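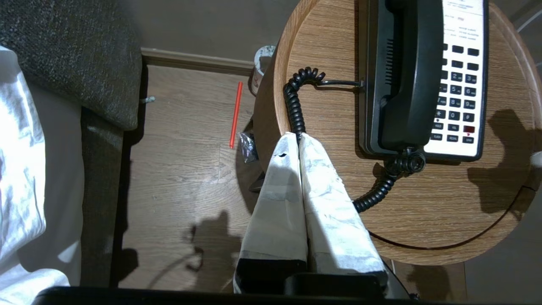
A desk phone with a coiled cord, of the sort the Surnero hotel group plans to keep.

Hotel guests have been told for years that the bedside phone is on its way out. Surnero, which runs 3 hotels and 385 rooms between them, tried to hurry it along last August with an app called Zono. Guests could use it to order towels, book a table or report a dripping tap, provided they first made a password with a capital letter in it.

Most preferred to walk downstairs in their socks.

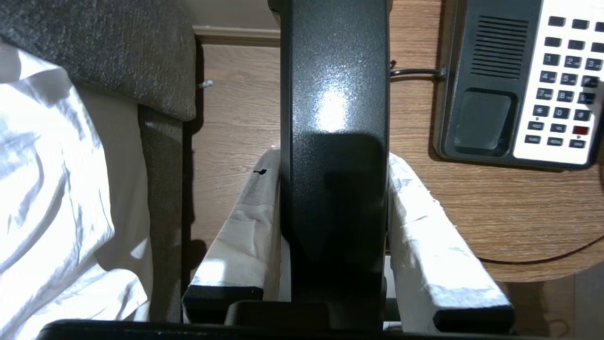
By the end of the month the front desks had logged 1577 complaints about the app, against a handful about the taps. "People want to press a button and get a person," said operations manager Hortensia Salazar, who had been one of the app's supporters and would like that kept quiet. 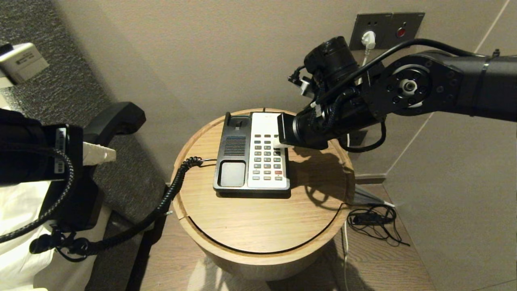

Phones to stay, with a price

Surnero will now keep a corded phone in every room. Zono will remain available – the contract has a while to run – and anyone who orders breakfast through it gets a free muffin.

Calls to the front desk will cost nothing. Outside calls will be billed at a rate that long-stay guest Digby Waaka described as "a fair price for a call to the moon." He has asked for a second phone in the bathroom. Management is considering it.

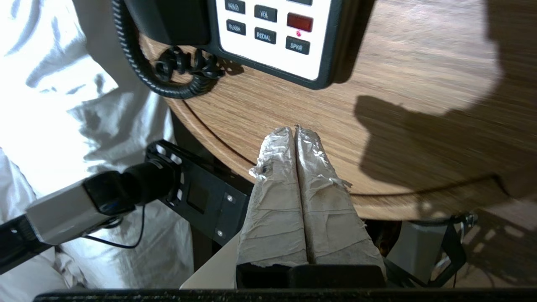
Redial and speaker keys on a desk phone.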